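Flususby Collectors Board > Identification Help > Pins, Tokens & Small Advertising

Brass token, "Bidwood" on one side and a plain star on the other

Posted by Marisol Ponce

I bought a cigar box of odds and ends at an estate sale on Tuesday and one piece has me stuck. It's a brass token, a little bigger than a quarter, with a hole punched near the top. One side says BIDWOOD in a curve with GOOD FOR ONE under it, and then nothing. No "ride," no "loaf," no "drink." The other side has a five-pointed star and what could be a maker's name along the rim, very small. I can read a B, an E and maybe an R, and the rest is worn flat.

I tried searching the word with "token," "transit," "dairy" and "saloon" and got furniture stores. The rest of the box was ordinary: foreign coins, a church pin, two skate keys, some arcade tokens that say Trotik, and a ring of luggage keys. The woman running the sale said the family had lived in three different states, so the location doesn't help much.

The hole looks like it was made after the token was struck because it goes through the top of the D in BIDWOOD. The edge is smooth. It doesn't stick to a magnet. I haven't cleaned it and won't until I hear from somebody.

What I'd like to know is what kind of business used these, and whether the missing word means it's an error or just a cheap token. I'm not planning to sell it. I'd just like to write something on the envelope besides "brass thing."

7 comments

Wenceslao Beltrán

Good that you left it alone. Please don't use any kind of polish on it, or baking soda, or ketchup. People still recommend ketchup and it leaves brass a pink color that doesn't come back.

"Good for one" with nothing after it isn't an error. Token makers sold stock pieces with that wording and the buyer added a name. A small business could order 100 of them for very little money and decide for itself what the "one" was. Sometimes it was a quart of milk and sometimes it was a shave. Everybody in town knew, so there was no need to spell it out. That also explains the star. It was a stock design, and I have the same sort of star on tokens from a bakery and a pool hall.

The letters on the rim are your best lead. I have three tokens in my own trays signed BERHE in very small type, always on the star side and always low on the rim, close to where a coin would have its date. If your B, E and R are in that order and down near the bottom point of the star, I'd bet on Berhe. As far as I know they were a stamp and stencil shop that made tokens on the side. I had an old price sheet of theirs that went up to lots of 2,000, so they weren't only supplying tiny places.

To read worn letters, turn off the overhead light, lay the token on something plain and put a flashlight down on the table next to it so the light comes in nearly flat. Turn the token a little at a time. Letters you can't see at all from above will show up at one angle and vanish again at the next. If that doesn't work, do a pencil rubbing with thin paper. Press lightly. Rubbings pick up the rim better than photos do.

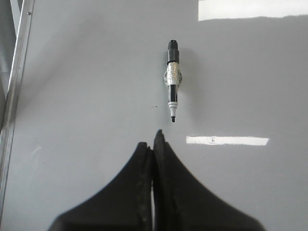

Flususby Collectors Board — Identification Help Team

As for the hole, you're right that it was done later. Makers who wanted a hole planned for it and kept the lettering out of the way. A hole through a letter usually means somebody put it on a key ring or a nail. Milk customers sometimes hung them by the back door. It does lower the value, but you said you aren't selling.

For the name itself, I would stop using the general search engines and try city directories. Many libraries have them scanned. Look for Bidwood as a last name first, then as a street or a neighborhood. If it was a dairy it may have been listed under "Milk Dealers" and not under D at all, which cost me most of a winter on a different token.

Write back with the diameter in millimeters. That narrows down the decade a little.

12 people found this helpful

Issa Issa

could be a tool check? my grandfather had brass ones with a hole from the plant, you hung it on the board when you took a tool out. his had a number on it though

2 people found this helpful

Eustaquio Ledesma

I disagree with the tool check idea. Those have a number nearly every time, as you say, and they wouldn't have "good for" on them. It's a trade token.

I'm less sure than Wenceslao that it was milk. Dairy tokens I've handled mostly name the product, because the same dairy sold pints, quarts and cream and needed to tell them apart. A blank "good for one" makes more sense for a place that sold one thing at one price. A streetcar or a ferry would fit, and so would a dance hall. I have a dance hall piece worded the same way, with the hall's name on the front, and its edge is smooth too.

If the box had other tokens from the same years, that would be worth mentioning. The Trotik ones won't help. Those are much more recent and common, and I've seen them sold by the pound. I once passed on a bucket that the seller swore held 4,000 of them.

One more thing on storage. Use a paper envelope or a cardboard flip. The soft vinyl flips go sticky and turn brass green.

5 people found this helpful

Marisol Ponce

Thank you all. I tried the flashlight and it's B E R H and then a gap, low on the rim, so I think Wenceslao has the maker. It measures 28 mm. I'll go to the library for the directories and look under Bidwood and under dance halls too.

Recent in Pins, Tokens & Small Advertising
Bottle opener with a phone number but no town
Celluloid pin, man on a bicycle, paper back missing
Is this a parking token or a car wash token?
Crisóforo Contreras: my finds from the April swap meet
Aluminum lucky penny holder, name scratched off
Page 1 of 20

Share (3) | Save this thread | Contact the moderators | © Flususby Collectors Board | Back to top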